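Changes to the care of the Paterson arm cell

Members of staff who book time on the small assembly cell at Hesholm will notice several changes from November. The cell was taken out of use for 5 working days so that the arm could be re-levelled, its joints checked and the simulated copy of the cell brought back into line with the real one. This item sets out what was done and what is now asked of users.

The arm had reached 2,199 hours on its counter when the work began. The handbook supplied with it advises a full joint check well before that point, and the workshop accepts that the check was overdue. Two of the joints showed more play than the handbook allows. Both have been adjusted, and the shoulder bolts were tightened again after a short warm-up run. The cable along the upper arm had begun to rub at the elbow and has been replaced with a longer one, held by 4 new clips.

The base plate was lifted, cleaned underneath and set down again on its original marks. Users are reminded that the plate must not be used as a step or as somewhere to rest tools. A small knock is enough to put the arm out of true, and the fault may not show itself until a part fails to seat in the tray.

The simulated cell, which is kept by the Sitis group, had drifted from the real one over the summer. Tray positions had been altered in the workshop without the model being told of it, and programs that ran well on screen were stopping short when they were loaded on to the arm. The group has now measured the cell afresh and entered the new positions. It has also corrected the weight of the gripper, which had been left at the value for the older type.

From now on, any program intended for the arm must first be run in the model. The run should be watched from above as well as from the side – the side view alone hides contact between the gripper and nearby parts. A program that has completed 30 runs in the model without a stop may be passed to the workshop desk for loading. Programs brought over from the Almont site are subject to the same rule, including those already in regular use there.

Daily care remains with whoever has the first booking. The gripper fingers should be wiped with a dry cloth, the arm sent to its home position and the reading on the screen compared with the card beside the stop button. If the two differ, the cell should be left switched off and the desk informed. Users should not try to correct the reading themselves, even where they have done so in the past.

Trays and fixtures may still be moved for a particular job, provided that the change is written in the cell book and the tray is put back at the end of the booking. Anyone who needs a lasting change of layout should write to the desk, so that the arm and the model can be altered together. 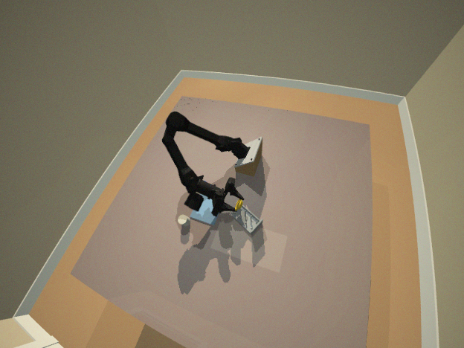 Bookings for the cell are open again in the usual way. Morning places are held for the Sitis group until the new positions have been fully tested, and any that are not needed will be released at noon on the day before. Requests for training on the model should be sent to the workshop desk.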